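Lideck Counter Items – README

We use cookies to remember your settings and count visits. By continuing to browse you agree to our cookie policy. Accept / Manage preferences

Release 3. Maintained by the Lideck counter project. This file replaces the notes that came with release 2, and the old notes should be deleted if you still have a copy.

What this is

Lideck Counter Items is a list of things found on a small convenience-store counter, with the fixture each thing sits on or in. It holds 1000 records. A record is one item in one place at one time: a chocolate bar on the upper tier of a stand, a sandwich in a basket, a bottle in the back row of a rack. There are no prices, no sales numbers and no customer information.

The set was put together for people who write stock sheets, shelf labels and restocking checklists. It has also been used for plain vocabulary work, such as finding out how many different words people use for a shallow basket. (Too many. See "Fixture names" below.)

What is in a record

item_name – the everyday name of the item, in lower case
brand – as printed on the package, or blank
package – bar, box, bag, bottle, tub, wrap or other
fixture – one name from the fixture list
level – upper, middle, lower, or blank if the fixture has only one level
facing – front, top, side or unknown
note – free text, usually short

The brand field is filled in only when the name can be read on the package. A red soft drink bottle with no readable name stays blank, even if everyone in the room knows what it is. This was not followed well in release 1 and a lot of brand entries were taken out afterward.

The package field describes the outside. Cookies in a cardboard box are "box". Bread in a clear bag is "bag". A sandwich in clear plastic is "wrap", and the filling goes in the note if it shows through.

The counter

The layout is a brown tabletop with the stock spread over several small fixtures. Boxed and wrapped snacks go on a clear acrylic stand with steps. Bottles have their own clear two-tier rack. Bagged goods go in a wire rack, and there is a woven basket and a pale tray for things that get moved more often. Hot food has its own equipment at the edge of the table. 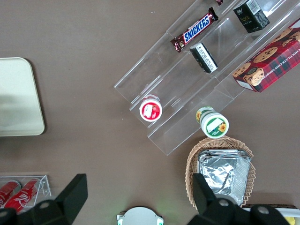
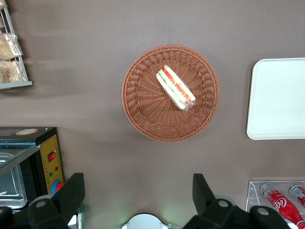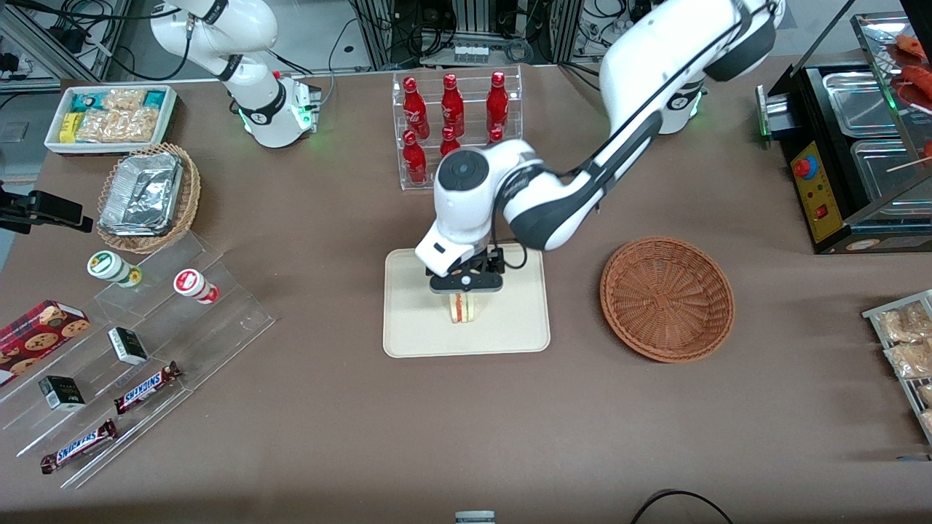 Counter layout. First: snacks on the stepped acrylic stand. Second: a wrapped sandwich in the woven basket. Third: the drinks rack, the tray and the empty basket.

Fixture names

These follow the Rugemalira list, a short naming sheet we were already using for shelf labels. Use these names and no others in the fixture field.

tiered stand – clear, stepped, for small packages. Count the levels from the table up. The level where a Snickers bar lies above a boxed item is "upper", and the step nearest the table is "lower".

drinks rack – clear, two tiers, bottles only. The rows are recorded as back and front in the note. With three Coca-Cola bottles behind and three in front, the notes read "back row" for the first three and "front row" for the rest.

basket – round, woven, shallow. Earlier releases had "bowl", "bread basket", "wicker" and "dish" for the same thing. All of these are now "basket".

tray – rectangular, rounded corners, low lip. Older records call it white, cream or beige. Color is no longer recorded for fixtures, so the argument is over.

wire rack – metal, used for bagged bread, pastries and other bagged snacks.

warmer – any heated display for food. Trays set into the top of a warmer are part of the warmer and should not be entered as "tray".

oven – a countertop toaster oven. It gets its own name even when it stands next to the other hot equipment.

table – the open surface. Use it only when an item touches the tabletop directly.

An empty fixture gets one record with item_name set to "none". Please keep these. They are easy to mistake for bad rows, and in release 2 someone cleaned them all out before the mistake was caught.

Rules for awkward cases

If a box leans on the stand and its corner hangs past the edge, it still belongs to the stand. The level is the one that carries most of its weight. If you can't tell, leave level blank.

A box tipped on its side is entered as "side" under facing. A round tub seen with its lid up is "top".

Items being moved from one place to another are entered under the last fixture they rested on, if known. If it isn't known, leave the fixture blank and write "in transit" in the note. Don't guess where it is going – a sandwich held over the tray is not on the tray yet.

Where only part of a package shows, enter it if you can name it. Otherwise put "unidentified" in item_name and fill in package only. Labels half hidden behind another box are the main source of these rows.

Splits

800 records are in main.csv. The rest are in check.csv and should be kept aside for checking your own sheets against ours. Of the full set, 500 records have a note. The others were simple enough to leave alone.

Files

main.csv
check.csv
fixtures.txt
changes.txt

All files are plain text in UTF-8. The first row of each csv has the column names. The Clarko export adds an empty column at the end, which can be ignored or removed.

Known problems

Snacks on the tiered stand are over-represented compared with hot food. Warmer records are thin and the item names there are general, mostly "sausage" and "skewer".

Bagged bread and bagged pastries are hard to tell apart, and the two names are not used consistently. Treat them as one group if the difference matters to you.

Facing was added in July, so older records have "unknown" even where it would have been easy to fill in.

The Fima label sheets use "shelf" where we use "level". If you join the two, rename the column first.

Changes and corrections

Send corrections as a changed row with the old row above it. Please don't send a whole new file. New fixture names are added only between releases, and the existing names stay as they are until release 4.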